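Filtach opens hand-guided training kit to small workshops

Wiltdale, Mar 31, 2018
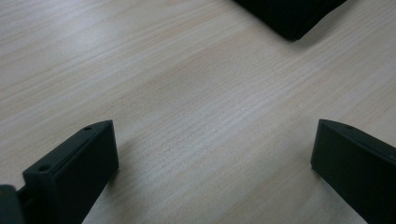

Photo: Filtach. Free for editorial use with credit.

Filtach today released Sarkano, a handheld gripper kit that lets people teach a robot a chore by doing the chore themselves. The operator holds the tool, closes its two black fingers on whatever needs moving, and puts it down where it belongs. A camera on the tool records each attempt. The robot gets to watch later, without the option of looking away.

The first kits go to small workshops that sort, pack and put away parts by hand. Filtach asks new users for 50 demonstrations of a task before they try it on an arm, and recommends that at least two people share the work. Everyone picks up a box differently, and everyone is certain of their own method.

"We spent a long time writing instructions for robots," said Ekene Eze, who heads product at Filtach. "Then we handed the gripper to our packers and asked them to get on with it. They were faster, and they had opinions about our instructions."

Sarkano was tried out over the winter at Arain, a parts supplier whose staff recorded 1000 demonstrations on ordinary work tables between shifts. Remote control is also supported for jobs where a person can't comfortably stand next to the work – the same software stores both kinds of recording, and either can be thrown out with one button. The button was requested by Arain.

"The hard part is slowing down," said Rizwan Dogar, packing lead at Arain. "You reach for a thing the way you always do and you've missed it by an inch. The robot will learn that too, if you let it."

The kit includes the gripper, a charging stand, a spare set of fingers and a printed guide of 40 pages, which Filtach's support desk would like people to open. Orders ship from Wiltdale starting in April.

Press contact: Atif Magsi, Filtach press office, Wiltdale. Loan kits are available to reviewers who agree to send them back.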